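Planning and budgeting for a robot bench: frequently asked questions

Plelleck Computer Reuse, Wenarley workshop

We strip, test and rebuild donated desktop computers, and we've been adding robot arms to the benches one at a time. Other reuse shops, TAFEs and school workshops keep writing to ask what it costs and what order to buy things in, so we've put our answers in one spot. We love talking about this stuff, so if your question isn't covered, send it through!

GETTING STARTED

Where should we begin if we've got no robot gear at all?

Start with the job and leave the catalogue closed for a while. Sit at a bench for a whole shift and write down every movement: picking up a memory module, unclipping a drive caddy, turning the case over, hunting for the right screwdriver. Our list ran to four pages and it changed what we bought. We'd been looking at a much larger arm until we noticed that almost everything worth automating weighed less than a mug of tea. The one heavy lift (the tower itself) is still done by a person, and we're happy with that.

How long does the planning take?

From first chat to first arm on the bench took us 19 weeks. The ordering was quick. Most of that time went on power, floor space and arguing over table heights. If you're hoping to have something running for the new school year, November is too late to begin.

Do we need an engineer on staff?

Not to get going. You do need one person who enjoys fiddling and who has hours set aside for it in the roster. Put those hours in the budget as a proper line. We left them out the first time and they came out of everybody's lunch breaks.

WHAT TO BUY

What goes on the shopping list for a single bench?

Ours looks like this:

Arm and controller
Two-finger gripper, plus spare fingertips
Work table with slotted aluminium top
Fixture trays, printed in-house
Fixed camera and mount
Emergency stop and floor marking
Cable covers and ties
Fiddler's hours

The arm gets all the attention, but the rest of the list added up to more than we'd guessed. Price the whole bench before you fall in love with any one part of it.

Why an aluminium table? We already have perfectly good desks.

We tried a desk too! It wobbled. A slotted top lets you bolt a tray down, move it a bit, and bolt it down again, and you'll be doing that every afternoon for the first month. Keep the desks for boxes and paperwork.

Should we print our own fixture trays or buy them?

Print them, if you can get at a printer. We made 49 trays before we settled on the layout we use now, and had we been paying a workshop for each one we'd have stopped at the third and lived with it. A tray gives each part a known home: a slot that holds a hard drive upright, a square recess for the processor, a pair of holders for a memory module. Grey filament is fine. Buy more of it than you think you need.

One gripper or several?

One, to begin with. A plain two-finger gripper will teach you a huge amount about your own process, and the fingertips are the cheap bit to swap. We've looked at suction and at a quick tool changer, and both are on the wish list for later. Neither would have helped us in the early months.

New or second-hand?

We've done both. Our second arm came used through McAlister Machinery Exchange and it has been a cracker, but allow money for a fresh set of cables and ask for the controller's service history in writing. Check that the software licence transfers before you pay the deposit. For cameras and safety gear we'd always go new.

MONEY

What does it cost to run?

Power has been a pleasant surprise. We metered one bench for a full quarter and it used 452 kilowatt-hours, computer and lights included. Fingertips and filament are the regular spends. Then there's the annual service, which we put in its own line so it doesn't get raided for something shinier.

How much should we hold back?

Whatever your board will let you. Ours wanted every dollar allocated up front, so we made a line called 'things we forgot' and filled it in as we went. It paid for a longer network cable, a second emergency stop, a higher stool and a replacement for the fixture bolts we'd ordered in the wrong size.

Is leasing worth a look?

It can be, especially for a school that wants to try a term or two. Read the return conditions closely. The lease we were offered through Brisusden Equipment Finance was fair, but it didn't allow us to mount anything extra on the wrist, and we knew we'd want to. If you plan to tinker, raise it at the quoting stage.

Will it pay for itself?

Depends what you count. On labour alone, our first bench won't for a good while yet. We also count the parts we keep in working order, the training places it has opened up, and the number of visitors who walk in asking to see it. Your funder may count differently, so ask them before you write the business case – we rewrote ours 3 times.

SPACE AND SAFETY

How much room does a bench need?

Measure the arm's full reach, then add walking space on every side you'll use. People forget the donor machines. A desktop tower lying on its side with the panel off takes up a surprising share of the table, and the tray has to sit beside it with every part still within reach. Mock it up with cardboard before you order the table. It's an hour well spent and rather good fun.

What about cables?

Plan them on paper, and put a figure against them. Power, network, camera and emergency stop all have to come from somewhere, and floor covers cost more than you'd expect. If you're renovating anyway, ask the electrician about an overhead drop.

Do we need a fence?

Get a risk assessment done for your own bench and follow it. Book it early, as the answer affects your floor plan and therefore your quote. Arms sold for working near people still need one, and so does the tool on the end.

GROWING

When is it time to order a second bench?

We waited until the first one was boring. Once the staff had stopped gathering to watch and started grumbling about whose turn it was, we put in the order. Buy the same table and the same bolts. Every tray then fits every bench, and that has saved us more than any discount.

Can we come and see yours?

Please do! Email the Wenarley workshop with a couple of dates, wear closed shoes, and bring an old desktop if you have one lying about. We can send you home with our tray files and a blank copy of the budget sheet.
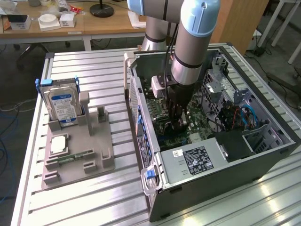
The budget sheet opens in any spreadsheet program, and the yellow cells are the ones to fill in. If you change the number of benches on the first tab, check the filament line by hand, as that one doesn't update itself yet.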